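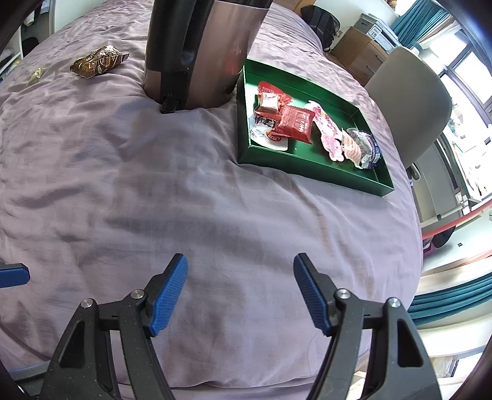

Visitor Handling Guide, Issue 3, p. 40

August 21, 2019
By Renata Głowacki
Reading time: 3 min

Section 4. Running the tidy-up demo (hand-held grippers)

For whoever is hosting on open day. Read it the night before, not at the door. Section 3 covers charging and pairing, do that first.

Setting out

1. Duvet on the bed, left rumpled. Don't smooth it. Visitors like to see the fingers cope with folds.

2. Green tray on the duvet. Snack packets in the tray, a wrapper or two outside it. Anything crinkly is good. No open food with crumbs.

3. Kettle stays unplugged and empty. It's there as a big thing to steer around.

4. Curtains: leave the window side open. If the light band on the bed gets too harsh on the preview, half close and check agian.

5. Open the fingers all the way before handing a gripper to anyone. Squeeze once, release once. Both pads should come back to the same angle. If one lags, swap for the Orkia spare and tag the bad one for Kwaku.

NOTE: Pads must be clean. Wipe, dry, carry on. Grease from chip bags builds up fast.

Showing one pick

6. Host goes first. Slow approach, fingers wide, come in from above.

7. Close on the sides of the bag, not the printed face. Stop when the pads grip. Squeezing harder just folds the bag and the next person gets a worse one.

8. Lift straight up over the tray. Hold. Let people look.
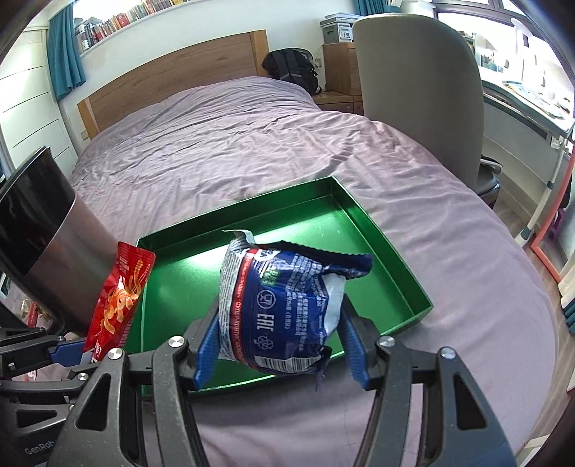

9. With two grippers going, agree who moves first. Say it out loud. One holds still while the other lifts, then change over.

10. Lower, open, back away. Don't drop from height, bags bounce out.

CAUTION: Fingers (yours) out of the linkages. The pivots pinch. Kids under an adult's hand at all times.

CAUTION: No cords across the walking side of the bed.

Handing over to visitors

11. One try each, then next. Edem runs the line. Longer goes on the sign up sheet, slot 361 onward is the afternoon.

12. If a visitor gets stuck let them be stuck for a bit. Then offer step 7 again.

13. Saved runs go in the Lamptey folder. Stop recording before you tidy or you get 100 clips of somebody's sleeve.

NOTE: Torn bags are fine to keep using untill they won't stand up.

Problems on the day: Augustina Addo, front desk.

Related
Section 3: Charging and pairing
Section 5: Packing down
Pakon pad replacement sheet
Notes from the March open day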